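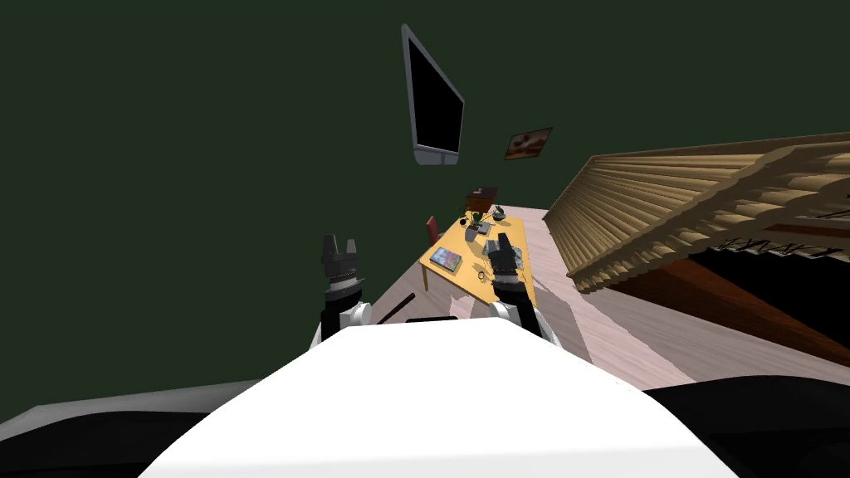 The green room, from the robot's side. Left gripper up, right one over the table, everything tilted.

Episode 3888

Headset on. Sticks in hand. Breathe.

The room loads crooked, same as always. Green wall, red chair, the stairs going up to wherever. I have never been up the stairs. Nobody pays for stairs. Irkelier pays for the table.

The task line comes up in white letters. Move the plant to the left side of the table. Ok. Right arm out, slow, wrist over, fingers open. The plant is a skinny thing, green and yellow, the kind my mother would have thrown out. I close on the pot. It slides. Closes again. Got it, got it – no. Down it goes.

Reset.

Two hundred episodes is a shift if your hands are good. Mine were good in October. Now the left thumb clicks when I bend it and I do the left-arm ones first, early, before it starts to ache. The supervisor says failures are fine, failures are data, just don't fail on purpose. As if anyone would. As if I don't take that pot home with me every night, falling.

Reset.

There are 10 of us in the Brudthorpe office, in a row, facing the same wall. If you walked in you'd see grown people reaching for nothing, pinching the air, leaning back. We look like we're all feeding the same invisible horse. Between us there's tape on the carpet so we don't hit each other. I've been hit anyway. The woman on my left swings wide when she's tired.

We're all in the same room, is the thing. I used to think about that a lot. Ten copies of one table. She could be lifting the bowl right now, in hers, and in mine it sits there next to the plant like it has never been touched in it's life.

Reset. Plant. Wrist over. This time I come in lower, thumb light, and the fingers go around the pot the way you'd hold an egg for a kid to look at. Lift. Across. Set it down.

Success, says the line. I mark it. Next.

Next is the plant again, six inches off from where it was. They move things a little so the model doesn't just learn my one good path. Fair enough. I'd learn it too.

My sister asked what it's for. I said kitchens, probably, old people's houses. I don't know that. The sheet we signed on 6th July said Grelell, which is the model, or the company that buys the model, it wasn't clear and the font was small. She said so you're teaching it. I said no, I'm just moving the plant. It watches.

Does it know it's you, she said.

I laughed at that. But then last week they let us see a test run on the big screen in the break room. No headset, no person. Only the model, driving. Same green wall. Arm out, wrist over, fingers open. And before it closed – I saw this, I'm not making it up – it stopped. A half second, just above the leaves. Then went in low.

I do that. I stop there. I don't need to, it costs me maybe an hour a month, and the others don't. I do it because of a hospital, and a cup, and a hand that shook if you came at it too fast. So you wait. You let them see you comming. Then you go in low.

Somebody clapped when the plant went down right. Somebody else said what's with the pause, can we trim that out. The supervisor wrote something on his pad.

I went and washed my hands a long time.

So now it's episode 3888, by the counter, and the note at the top of the sheet this morning says all operators please approach objects directly, no hovering. Romaniuk Street is dark already out the window, I saw it when I took the headset off for water. Back on now. Sticks in hand.

Task line. Move the plant.

Right arm out. Wrist over. Fingers open. The leaves are right there under me, thin as thread, and the clock in the corner is running.

I wait.

Then I go in low.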